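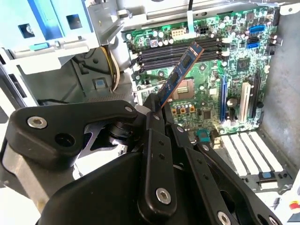

Call for participants: gripper comparison at Cirkex

Cirkex is looking for people who will operate a robot arm by hand control and compare two grippers on small assembly work. The study is part of our Clodadis project and takes place in our workshop on Witkowska Street. You do not need to be an engineer. You need steady hands, patience, and the will to tell us when something is bad.

What the study is about

In Clodadis we try out grippers on computer parts: memory modules, thin cards, processors, cables. These parts are light and they break easily when they are held in the wrong way. We already have many measurements made with the arm running its own programme. What we miss is the opinion of people who move the arm themselves and who feel, after one hour, that one pair of fingers makes them tired and the other does not.

The first gripper is a parallel gripper which we have used since the beginning of the project. The second is the Jirkico, which came to us in January and which only our own team has used until now. Both will be mounted on the same arm, with the same camera near the wrist and the same controller. Only the gripper and its fingertips change between the two parts of your visit.

In a second, smaller part we compare two ways of giving commands to the arm: a hand controller with buttons, and a small copy of the arm which you move and the real one follows. Not every participant will do this part. We will ask you on the day if you would like to stay for it.

What you will do

You sit at a desk next to the robot cell, with two screens in front of you. One screen shows the picture from the wrist camera and the other shows the whole cell from the side. You may also look directly through the window of the cell, and most people from our team do this a lot in the beginning.

After a short introduction you will practise with the arm as long as you need. Then the tasks start. They are always done in the same order with the first gripper, and in a different order with the second one. The tasks are:

Take a memory module from the fingers' starting position and bring it to a slot inside an open desktop computer.
Take a thin card out of its holder and put it back in the same holder.
Move the card to the neighbouring holder without touching the board.
Lift a processor from its fixture and lay it down in a tray.
Repeat one of the tasks above, which you choose, with only the wrist camera picture.
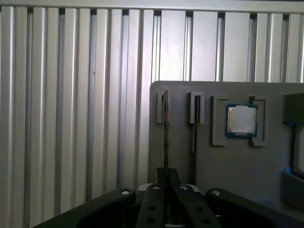 Between the tasks we ask you a few questions, and you give your answers aloud. We want to know how sure you were that the part was held well, if the fingers covered the thing you needed to see, and if you would have wanted to stop earlier. There are no correct answers. If you drop a part, please do not be sorry about it. We have 245 used modules and cards in boxes and none of them has to go back into a working machine.

You will make 47 attempts in total if you go through the whole plan. Some people are slower and do fewer, and we can use these results as well. We do not show your time on the screen while you work, and we ask you not to hurry.

Who can take part

We are looking for 30 people. Half of the places are kept for participants who have never operated a robot arm. The other half are for people with experience, for example from a factory, a repair shop, a university laboratory or remote-controlled machines of another kind. Please write in your message to which group you belong. If you are not sure, describe in one or two sentences what you have done and we will decide.

You must be an adult and you must be able to sit at a desk and use both hands for the length of the visit, with breaks. You should see well at a short distance, with glasses or without. We are happy to have left-handed people, as the hand controller can be changed over. Please tell us beforehand, so that we do it before you come.

The introduction and the questions are in English. Everyday English is fully enough – it is not the first language of our team either.

Please do not apply if you work for a company which makes or sells grippers. We are sorry for this, but it was agreed with the supplier of the Jirkico before we received it.

How long it takes and what you receive

One visit takes a full working day. We begin in the morning, stop for lunch, and change the gripper while you eat. Changing it and setting it up again needs some time, so the lunch break is a long one. You may leave the building, or you may stay and watch how it is done.

You receive 245 euros for the day. The money is sent to your bank account after the visit, and you have to sign a short form for our accounting office. If you stop before the end for any reason, you are paid for the hours you were with us. Lunch, coffee and tea are paid by us. We cannot pay for a hotel. Train and bus tickets inside the region can be paid back, please keep them.

Safety

The robot moves behind a closed door. When the door is opened, the arm stops and cannot be moved until a person from our team has released it. You will have a stop button on the desk within reach and we ask you to press it once during the introduction, so you know how it feels. The arm runs at reduced speed during the whole study.

Long hair and loose sleeves are no problem at the desk. If you would like to go into the cell in the lunch break and look at the gripper closely, hair must be tied back and jewellery on the hands must be taken off. Some of the computer cases have sharp metal edges inside. We will lend you gloves.

What we record

We save the movements of the arm, the opening of the gripper, the force at the fingers and the pictures from both cameras. The cameras look into the cell and not at the desk. Your voice is recorded while you answer the questions. The recordings of voices are written down as text and then deleted. Your name is kept on a separate list, and this list is destroyed when all payments have been made.

The results will be used inside Clodadis, and we plan to put a written report on our website. In the report you will appear only as a number. If you would like to read it before other people do, leave your e-mail address with us on the day.

You can withdraw your data until the list of names is destroyed. It is enough to write us one line. You keep the payment in this case.

How to apply

The visits take place in March 2020, on working days only. Please send an e-mail to the study desk of Cirkex with the words "Clodadis grippers" in the subject line. In the message we need the following:

Your name and a telephone number.
The group to which you belong (no experience, or experience and of which kind).
The days on which you could come, as many as possible.
If you are left-handed.
Anything we should know about food.

A CV is not necessary. We answer every message, normally within two working days. If all places in your group are taken, we will ask if we may keep you on a waiting list, as there are always some people who become ill or cannot get the day free from work.

When your day is fixed, you will receive a letter with the directions and the consent form. Please read the form at home and bring it with you unsigned – we go through it together before you sign. The entrance is from the yard, and the door on the street side does not open from outside. Ring the bell marked "Workshop" and wait a moment. The cell is at the other end of the building and it takes us a little time to walk to the door.

Questions about the study can be sent to the same address. You may also call the workshop and ask for the study desk, best in the afternoon.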